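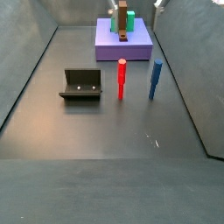
Fig. 1. Brown post on its purple base, grey enclosure.

29/03/2023
Moisture uptake in stored seed, Provau lot

Carried on with the humidity series. Saturated salt jars were made up last week and left shut, so the solutions should have settled. Checked for undissolved salt at the bottom of each before starting. The magnesium chloride jar had very little left, topped up and stirred, put back on the shelf for another day. The others are fine as they are.

Seed is the barley from Provau, cleaned by hand, broken grains taken out. The Fovside barley arrived in a paper sack with no harvest date on it. Have written to ask. Until there is an answer it stays out of the series, as the age matters for the germination figures and guessing will only make trouble later.

Weighed out 50 portions. One dish was knocked while being moved to the tray and lost grain on the bench, so that portion is scrapped and the series runs with 49. Not worth making up a replacement, the jar it came from has plenty of others in it. Dish numbers left as they were, with a gap, so the sheet still matches the lids.

Balance drifted during the first tray. Zero was wandering in one direction only. Moved it away from the window side of the bench and let it stand with the power on through lunch, then checked with the 200 g weight. Steady after that. First tray weighed again from the start and the earlier values struck through. They are still readable on the sheet if anyone wants them.

Oven dry method as before: whole grain, not ground, long run at the lower setting. I know the ground method is quicker. The August results were all whole grain and I want the two sets to be comparable. If we change over, it should be between series, with both methods run side by side on the same lot.

Germination count on the leftover August seed finished this morning. Total sown across all trays 2,327. Trays on the lower shelf are behind those on the upper shelf again, same pattern as last time. Shelf temperature is the obvious suspect. Put a logger on each shelf, reading every ten minutes. Do not swap the trays round until there are two full nights of data.

Mould on the wettest jar, grey, on three dishes near the wall. Removed those grains and noted the dish numbers. At that humidity it was always going to come sooner or later. For the next run I would either shorten the exposure or drop that point altogether and take the curve up only as far as the sodium chloride jar. Slight preference for dropping it.

Fitted the curve to what we have so far. The middle of the range is good. The dry end sits above the line on every reading, which could be the magnesium chloride jar not being at its proper humidity (see above). No point refitting until that jar has been repeated.

To do:
Repeat dry end once the jar has settled.
Read the shelf loggers.
Chase harvest date for the Fovside sack.
Order more dish lids, several are chipped at the rim and no longer seal.
New grease for the jar rims, old tube nearly empty.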